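Laboratory Automation, Week 14
Handout: Looking at a simulation package before you buy the arm
Prepared by Omolara Ogundipe

This handout covers the Vustuden plate-handling package sold by Starnergate. It is a simulated work cell with an arm, a parallel-jaw gripper and a table. Read it before the lab and bring the worksheet. 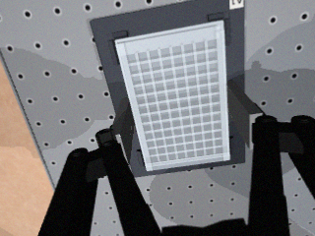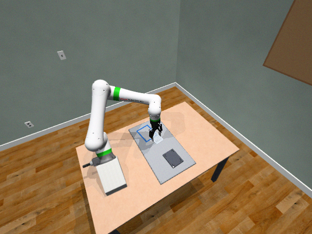 Figures 1 and 2. Simulated cell: well plate and gripper fingers (first), arm and table (second).

1. What is on offer

The package is a licensed software cell. No hardware is supplied. A teaching licence covers 60 seats and runs for one academic year. Starnergate also sells an on-site set-up day, which we did not take. Kasun Paul did our installation from the written guide in a single afternoon, including the time spent on our firewall.

The licence includes the cell model, a joint-level controller, a scripting interface and 14 prepared exercises. You can change the starting position of the labware, the approach height and the closing width of the gripper. You cannot import your own labware models without the extended licence.

2. Things to check in any simulated cell

Geometry. A well plate has a rim, and the rim is what the fingers have to clear on the way down. Compare the rim dimensions in the model with the drawing for the plate you intend to use. A cell that models the plate as a plain block will hide collisions.

Viewpoint. In Figure 1 the plate is seen from close to the gripper, with a finger on either side. In Figure 2 the whole arm is in view. The close view is better for judging finger clearance. The wide view is better for checking the elbow and forearm. Use both when you fill in the worksheet.

Contact. Ask the supplier how friction at the fingertips is calculated and whether the value can be changed. In the Vustuden package it can, in the materials file. The default is higher than we would choose for polystyrene.

Repeatability. Run the same script with the same seed and compare the logs. Iresha Fakir ran exercise 2 overnight at the Rasumville campus and collected 3,457 cycles. The logs matched when the seed was fixed. They did not match across two versions of the software, so write the version number on your worksheet.

3. Limits

Simulated lighting is not a substitute for your own lab's lighting if you plan to train a vision system. Cable drag is not modelled. Liquid is not modelled either, so the package tells you nothing about spills or splashing between wells.

4. For the lab

Work in pairs. Complete exercises 1 and 2, then change the approach height and repeat exercise 2. Record the closing width you used in millimetres. Save your logs to the Khan folder on the course drive, labelled with both surnames.

Worksheets are due at the start of the next lab. Licence problems go to Kasun Paul, marking questions to me.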